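From: Fabian Moser
To: Covby workshop list
Subject: Re: Cable routing at the elbow, and the pillow task

On Sunday the Tratov group wrote:

> Members are asked to report the state of the arm harness before
> the April meeting. Please state whether the Lüthi clips are to be
> ordered for both arms, and whether the home trials will continue
> in the meantime.

Dear members,

In reply to the request quoted above, I submit the following on the humanoid build at my residence.

The home trials will continue. The present task is to pick up a square pillow from the carpet and place it on the sofa, with one hand on either side of the pillow.

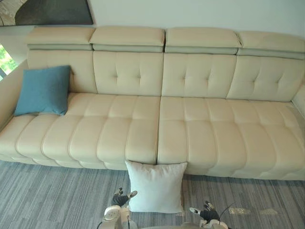

Speed at the wrists remains limited to 70 percent of the configured value. I request that this limit stay in the shared settings file until the grip thresholds have been reviewed by a second member.

With regard to the harness, the left arm requires the most attention. The cables above the elbow hang in loose loops on the outer side, and a strand could be caught when the forearm turns. The right arm has a thin cable that reaches the floor and should be shortened or tied back.

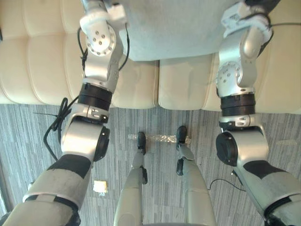 I therefore recommend ordering the Lüthi clips for both arms, in a quantity of 240, which would also cover the Predov bench unit. The cable sleeve should be ordered at the same time. Routing should follow drawing 2, with slack left at the shoulder only. Leg wiring is outside the scope of this order.

Objections should be sent to the list before the meeting. The parts account stands at 3,439 and no additional contribution is requested.

Respectfully,
Fabian Moser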